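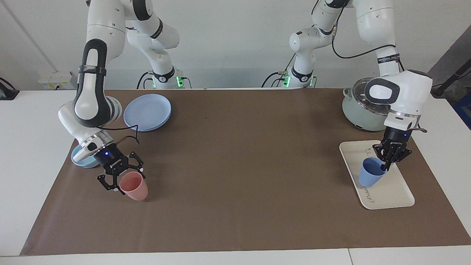 Table two, mid-morning. Left arm has the blue cup over the tray, right arm open next to the pink one.

October, and the heat in the building came on overnight, so the first hour went to waiting for the arms to settle at the new room temperature. I don't know that it matters much for these two, but I have the habit from the old machines and I'm not going to drop it now.

Started at 7:30. Walked the table before powering anything. Both bases were tight. I put the torque wrench on all the base bolts anyway and one on the left arm moved a hair before it clicked, the rear one, the same one as last month. I cleaned the threads, put a drop of thread locker on it and marked it with a paint pen so I can see next time if it has turned. If the mark has moved by the next check I'll pull the arm off and look at the plate underneath.

Then the paper. The old sheet had gone soft and wavy along the front where the grippers come down most often, and there was a tear starting on the left. I cut a new length from the roll, laid it flat, and taped it underneath where I could. Gruver wants brown every time because the vision settings were tuned on brown, and I've stopped arguing for the gray mat. The mat would last longer. The paper takes me ten minutes to change and it costs nearly nothing, so that's the end of that.

The real job today was the left gripper. All last week it had been letting go of cups late. The command to open would go out, the arm would start to lift, and the cup would come up a little with it before it dropped. Rizwan had been covering for it in the program with a longer pause before the lift, which works, but it slows down every place move and it hides the fault. I asked him to take the pause out so I could see the problem as it was.

I took the gripper off at the ring. Four screws, none of them stripped this time. The finger pads had a glaze on them, a shiny film you could feel with a fingernail. My guess is soap. The cups and plates get washed between sessions and I don't think they get rinsed very well. I cleaned the pads with alcohol and a lint-free wipe, and then did it a second time, and the film came off one side and stayed on the other. So I swapped both pads for new ones from the Sellotik box. That leaves us two pairs. I wrote it on the board to order more and I'm writing it here as well, since the board gets wiped.

While it was on the bench I opened the side cover and checked the slide. There was some brown dust in there, paper dust I assume, packed at the end of travel. I brushed it out and put on a thin coat of the white grease. I went very light on it. The last person to grease this one put in so much that it came out onto the fingers, and we had grease on everything for two days.

Put it back on, ran the zero routine, and the closed position read the same three times in a row. Good. The opening stroke was short by a little on the first try, so I ran the calibration again with nothing between the fingers and it came out right. I think I had bumped the finger with my sleeve the first time.

Cables next. The right arm has its gripper cable in a loose loop at the wrist and I keep going back and forth on it. If I tie it closer it pulls when the wrist rolls all the way over. If I leave it loose it can hang down near the dishes. Today I moved the clip up the wrist by the width of a finger and ran the wrist through its full roll at slow speed with my hand near the stop. No pull at either end. I also ran the reach to the back of the table and watched the loop the whole way. I'm leaving it like that for now. Sarkar has a spiral sleeve he used on the other table and says he'll bring me a length of it, but he said that in the summer too.

After that Rizwan and I set the table out for a test. Plates and bowl on the left, the pot in the back corner with its lid on, the tray on the right, and the two cups. He set the speed at 20 percent for the first run and I stood at the stop button. The job was to take the blue cup by the rim and put it on the tray. It picked up clean. The release was clean too, no drag. We ran it again at the same speed and then he brought it up to normal.

Ten runs at normal speed, all with the short timing, no pause. Nine good. On the sixth run the cup landed on the raised lip of the tray and tipped over. I don't put that one on the gripper. The tray had been nudged by the run before and the place point is fixed, so it put the cup exactly where it was told to. Rizwan wants to try having it find the tray first each time. I'd be happy with a strip of tape under the tray. We'll do the tape tomorrow and he can work on his version after.

The right arm did the pink cup in between and gave no trouble. The pads on that side are older than the ones I took off the left, going by the log, and they look fine, which doesn't fit very well with my soap idea. I'll have to think about it. Maybe the left just does more of the rim grabs. I could count them out of the run files if I can get Rizwan to show me where they are again.

One more thing before lunch. The right arm put up code 33 once when I brought it out of the stop. It cleared on the first reset and didn't come back. The Leltus sheet on the wall says 33 is a slow start at a joint and to note it if it happens alone, so it's noted. Hour meter on the right arm was at 435.

Afternoon was mostly cleaning up. Wiped down the arm covers, emptied the bin of old paper, put the torque wrench back at zero and hung it up. Found the missing 3 mm hex key under the bench, so now we have two.

For tomorrow: tape under the tray, check the paint mark on the rear bolt, order pads, ask whoever does the washing to rinse longer. And Rizwan is to leave the pause out of the program for the full day, so we can see if the release holds up over more than ten runs.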